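Home Posts Workshop notes Archive About

Bin picking at the Narham open day

I went over to the Narham open day in March, mostly for the bin picking cell run by the Skokstead group.

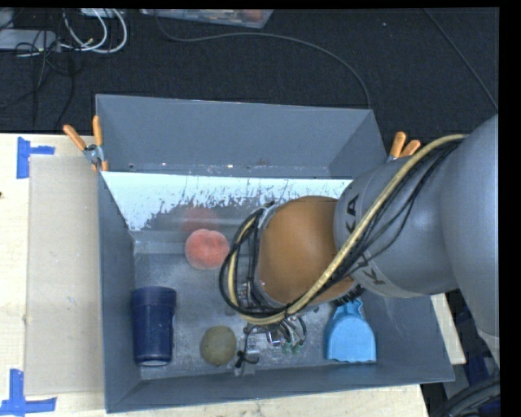

The demonstration was due to start at ten and started at twenty past. The task is simple to state: pick an object out of a grey bin, put it down elsewhere, repeat until the bin is empty. The objects are household things and fruit. On my visit the set included a peach, a dark blue cup and a small light blue dustpan, which makes a fair spread of shapes. A tapered cup on its side wants a different approach from a peach, and a dustpan has a thin edge and a handle, either of which will do if the planner picks one and sticks to it.

The control software is called Gretadura. It proposes grasps, scores them, throws out any that would put the wrist into a wall, and runs the best one left. The handout gave 427 attempts for the previous week's trial, of which 412 ended with the object out of the bin. I asked how the other 15 divided up. Most were objects close to a wall, where few approach angles survive the collision check. The rest were slips.

Two details I noted for my own use. The bin is held at the sides with ordinary spring clamps, orange handles, the sort I have in a drawer at home. I had expected a machined fixture. Blue tape on the tabletop is the other low-cost item, and I have now bought a roll. The hose and cables run along the outside of the arm, with ties, and loop loosely around the joint at its end. My own arm at Rafferty has its cables pulled much tighter, and I have replaced two connectors this year.

I timed 33 picks from behind the barrier. Cycle time varied more than I expected – the pauses came before the arm moved, so I assume planning and not motion. The handout says the planner considers 200 candidates per pick. I would like to see the same run with half that.

Parking was poor. The next open day is in the autumn and I intend to take a stopwatch with a lap button.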